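## Getting a smell out of a bottle you refuse to throw away

Empty it first. Yes, all of it – the last inch is where the smell lives.

Add a spoonful of baking soda, fill halfway with warm water, cap it and shake for 30 seconds. Loosen the cap and leave it until bedtime.
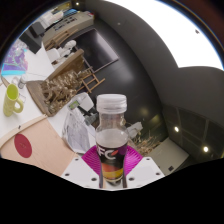
*Clear bottle, ribbed white cap, cloudy liquid inside.*

Rinse twice, then scrub the cap threads with an old toothbrush. Dry everything apart, upside down. If it still smells in the morning, repeat, or start liking the smell.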